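Comment plier un maillot de sport ?

Un maillot de basket ou de football sort souvent de la machine en boule. Le tissu est léger, il glisse, et il ne tient pas en place comme un tee-shirt en coton. On peut quand même le plier bien droit.

De quoi est fait un maillot ?
La plupart des maillots sont en polyester. C'est une matière fabriquée à partir de pétrole, parfois de bouteilles en plastique recyclées. On en tire des fils très fins, puis on les tricote en laissant de petits trous. L'air passe et la sueur s'évapore plus vite.

Et les lettres ?
Le nom et le numéro sont souvent collés à chaud, avec une presse. Si on plie toujours au même endroit, les lettres finissent par se fendiller — surtout les grosses. Le fer à repasser les abîme aussi. Il ne faut jamais le poser dessus.

Où s'installer ?
Il faut une surface plate, plus grande que le maillot. Une table convient. Un lit ou un canapé aussi, à condition de bien lisser le tissu avec la main avant de commencer.

Les étapes
Pose le maillot à plat, le dos vers toi. Tire doucement sur le bas pour effacer les plis. Rabats ensuite un côté vers le milieu, avec la manche s'il y en a une.

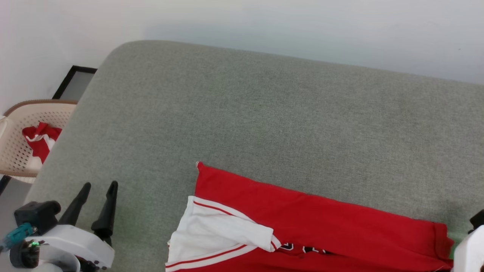 Fais pareil avec l'autre côté. Tu obtiens une longue bande. Remonte le bas jusqu'au milieu, puis plie encore une fois vers le col. Retourne le paquet : le devant du maillot est sur le dessus.

Au club de Vernolar, Menaka Khan s'occupe des tenues des 15 joueurs de l'équipe des petits. Elle range les maillots debout dans un bac, comme des livres, pour lire les numéros sans défaire la pile.

Le mot à retenir
Flocage : c'est le nom qu'on donne souvent au marquage des lettres et des numéros sur un vêtement. Au départ, il désignait un dépôt de fibres très courtes sur de la colle, doux au toucher comme du velours.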